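Mernanum e Grgić anunciam programa conjunto de formação para bibliotecas municipais

11/5/18 — A Fundação Mernanum e a editora Grgić assinaram um protocolo de cooperação destinado à formação contínua de técnicos de bibliotecas municipais.
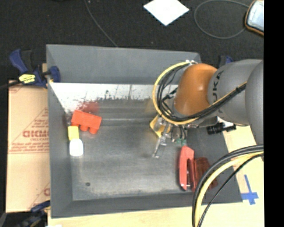 O acordo vigorará por três anos e abrange 22 bibliotecas da rede Totitia, em concelhos do interior. As primeiras ações terão início em janeiro e incidirão sobre catalogação, conservação de fundos locais e atendimento a leitores com baixa visão.

Cada curso terá a duração de 20 horas, repartidas por duas semanas, e será gratuito para os funcionários das autarquias aderentes. A Grgić assegura os manuais e o corpo docente; à Mernanum cabem as despesas de deslocação e alojamento dos formandos.

«As bibliotecas do interior guardam coleções de imprensa regional que continuam por tratar. Os técnicos que trabalham com esses fundos pedem formação há bastante tempo», afirmou Snežana Dimitriou, diretora de programas da Fundação Mernanum, na cerimónia de assinatura.

O protocolo prevê ainda a publicação de um guia prático sobre descrição de periódicos locais — em versão impressa e digital —, com distribuição por todas as bibliotecas da rede. A coordenação editorial ficará a cargo da coleção Fusholm, da Grgić.

As inscrições são feitas pelas autarquias, mediante formulário próprio, junto dos serviços da Fundação. O regulamento e o calendário das ações podem ser solicitados ao Gabinete de Comunicação da Mernanum.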